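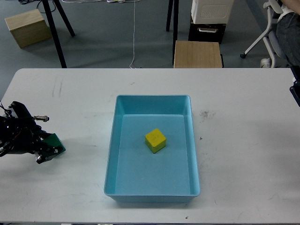

Section 2: Setting Up Your Tank and Your Price Alerts

Filed under: Help > Heating Fuel > Getting Started

Welcome back! If you've made it through the first section, you already have a Pradik account and you've confirmed your email, so the dull part is behind you. Now we get to tell the planner a bit about your house and how you like to buy your heating oil, and once it knows those things it can start keeping an eye on local prices while you get on with your day. Set aside a quiet half hour, pour yourself something warm, and have your last few delivery slips handy if you kept them (a shoebox of them is even better).

Before you begin

You will need the size of your tank, a recent gauge reading, and the name of at least one dealer who delivers to your address. If you rent, your landlord may have the tank papers.

Note: The size stamped on a tank is its full volume, and your driver will always stop short of that to leave room for the oil to expand. Enter the stamped size anyway. Pradik makes the adjustment for you, and if you subtract it yourself as well, every estimate from here on will come out low.

Adding your tank

1. Open the My Home page and choose Add Tank.

2. Type in the stamped size in gallons, then pick indoor or outdoor. Outdoor tanks get a slightly different winter estimate, as many dealers deliver a blended fuel to them in the cold months and the blend usually costs more per gallon.

3. Enter today's gauge reading. Most float gauges are marked in quarters, and the nearest mark is good enough to start with. You'll be asked again after your next delivery, and the estimate gets better each time.

4. Add your past deliveries, oldest first. Two is the fewest the planner can work with, but please do put in more if you have them! A whole winter's worth tells it a great deal about how your house burns through oil when the wind picks up.

5. Choose Save Tank and wait for the green check mark.

Caution: Never open a fill pipe or poke a stick into a tank to get a reading for this step. If your gauge is stuck or the float has dropped, call your dealer and leave the reading blank for now.
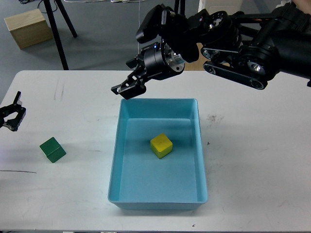 Choosing how you pay

Dealers have all sorts of names for their plans, but nearly every one of them falls under one of the choices on this screen. Take your time with it, and read your contract alongside if you have one.

1. Choose Market Price if you pay whatever the going rate is on delivery day. You get the full benefit when crude oil prices fall, and you feel it just as quickly when a refinery goes down or a cold snap sends everybody to the phone at once.

2. Choose Fixed Price if you agreed on a price per gallon ahead of the season. Enter that price, along with the number of gallons it covers. Anything you burn past that number is generally billed at market, and Pradik will show it in a separate column so it doesn't sneak up on you.

3. Choose Capped Price if your price can go down but has a ceiling. There is often a fee for this kind of plan, and you should enter it under Plan Costs so that your yearly total is fair.

4. If your dealer has a minimum delivery, enter it here too. Many of our customers in the Kisach area see a minimum of 200 gallons in the rural zones, and an alert won't do you much good if there isn't room in your tank for the smallest load they'll bring.

Turning on price alerts

1. Go to Alerts and switch on Local Price. Your town average comes from the Tilahun price feed, which refreshes every morning.

2. Pick how far back you'd like to compare. The planner can look back up to 60 days, and we suggest the longest setting unless prices have been jumping.

3. Enter your target price and choose Send Test. If the test message hasn't arrived in a few minutes, have a look in your junk folder.

Note: An alert is a nudge and doesn't place an order. You still need to call your dealer, and the price they quote you on the phone is the one that counts.

Next: Section 3, Reading Your Winter Budget

Was this page helpful? Yes | No
2 comments | Share | Print

Contact Weritz Support | Terms | Privacy | © Weritz, all rights reserved | Back to top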